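Ticket 3036
Subject: Sticky patches and ring marks on white desktop, Medow desk, second floor
Opened by: Delyth Maddocks
Assigned to: Guoqing Cheng
Priority: Low
Status: Closed, with a note

Delyth Maddocks, 9:10
The white desk by the wall has gone tacky again. Paper sticks to it and there are brown half circles that don't wipe off with a damp cloth. Facilities told me last time that the surface coating was breaking down and the whole top needed replacing. I would like a second opinion before we pay for a new top.

Guoqing Cheng, 9:42
Looked at it. The supplier's line is that the coating fails with age and they'll sell us a new top with 25 percent off. I don't buy it. If the coating were going, I'd expect it to go all over, and the back half by the wall is as slick as you'd want. The tacky part is all toward the front, where people put their drinks down.

Guoqing Cheng, 10:15
Tried the following on one mark each:
Cold water and paper towel: smeared it.
Warm water with dish soap, left for 60 seconds: mark lifted, surface smooth after drying.
Stato spray cleaner: mark lifted, but it left a film that felt worse than the mark did. I suspect half of what Delyth calls tacky is old Stato.
Dry microfiber: nothing.

Chunhua Wan, 10:31
The Stato bottle says "no rinse needed." We've been using it on all the desks since the spring.

Guoqing Cheng, 10:38
I read the bottle too. Please rinse it anyway.

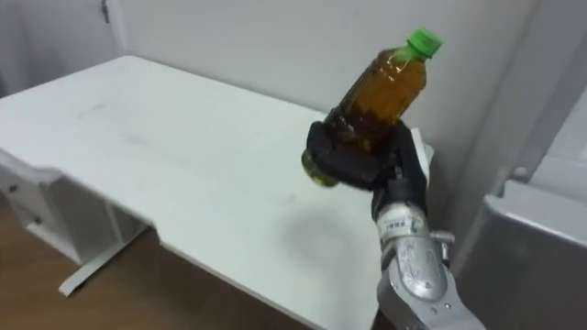
Sweet tea would do it. It dries to syrup, the syrup picks up dust, and a week later you have a brown ring that looks like damage. Can someone tell me whether the tea from the break room fridge is sweetened? The vending people told me last year everything in there was "light," and I never found out what they meant by that.

Bình Khúc, 11:20
Sweetened. I checked the ingredients on one in the fridge and sugar comes second after water. I also stood a full one on my own desk with the cap done up tight and got no ring. Then I opened it, drank some, put it back with a dribble down the side, and got a ring. So it comes from bottles that have been opened.

Guoqing Cheng, 11:34
Good test, but it's one bottle. Do it again with one straight out of the fridge, cap never opened. Plain condensation leaves a ring as well, and I don't want sugar blamed for water.

Bình Khúc, 1:50
Done. Cold and unopened leaves a clear ring, gone with a dry towel. Nothing sticky.

Delyth Maddocks, 2:05
Then why did the rings come back after we cleaned in October?

Guoqing Cheng, 2:22
Because it was cleaned with Stato and never rinsed, is my guess. I can't prove it. I've washed the front half with soap and warm water, rinsed it twice and dried it. It feels the same as the back half now. I wouldn't say 100 percent fixed until it's had a couple of weeks of normal use.

Chunhua Dai, 2:40
Should I still order the replacement top? Jaunzems wants an answer on the quote.

Guoqing Cheng, 2:44
No. Ask them which coating they think has failed and how they know without having seen it.

Closing note: soap and warm water, rinse, dry. Coasters put out. Reopen if the tackiness comes back on a spot where no drink has been.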